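Home | Features | Workplace | Archive | Contact 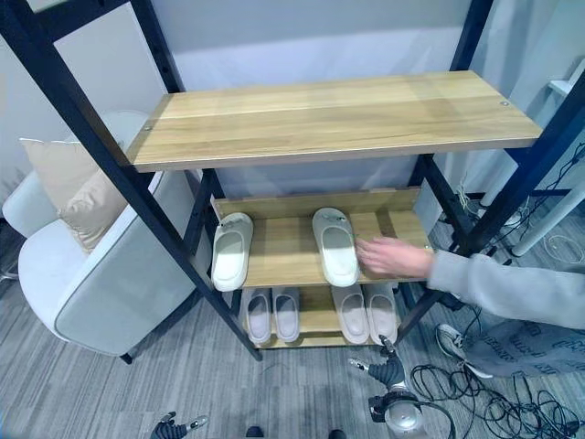 Metal side frames, light wooden shelves and two white slippers.

Category: Workplace & Facilities

Quiet floors: an interview with Priya Delacroix

Priya Delacroix measures footstep noise in converted buildings for the acoustics firm Dridico. Her current job is at Parkus, a former mill with 29 rented studios on timber joists.

Most complaints there concern impact noise, which she separates from airborne noise at once. "A voice comes through gaps. A heel puts energy straight into the boards. Sealing the door does nothing for the second one."

The tenants' first remedy was a soft-shoe rule. Delacroix supports it, within limits. "It takes the sharp top off the sound. The low thud is body weight, and a slipper doesn't alter that." 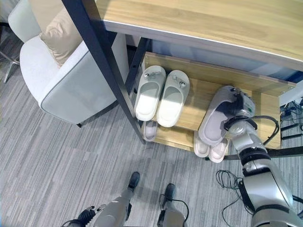

What the floor is made of

The original boards sit on joists 200 mm deep, with nothing between. Dezső Fodor, the building's surveyor, wanted a floating layer on top. "We had 30 mm to play with before the doors needed cutting," he says. "That rules out most of the catalogue."

The pair settled on a 19 mm board over a resilient mat, with a foam strip at every wall. Delacroix is strict about the strip. "One screw through the mat, or a skirting pressed hard down on the board, and you have a bridge. Then you have paid for a mat that is not working." 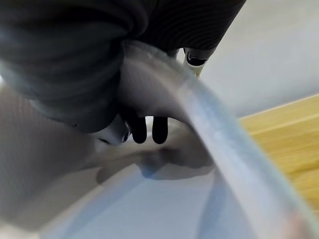

Testing

A tapping machine is run upstairs and the level is read in the room below – with the heating off, and the lift locked out. Fodor expects the remaining studios to be tested in February. Delacroix will not predict the figures. "Old joists vary. I would sooner measure them."

Recent items
Farkas on door seals and closers
Wastska: ceiling hangers compared
Reading an impact test report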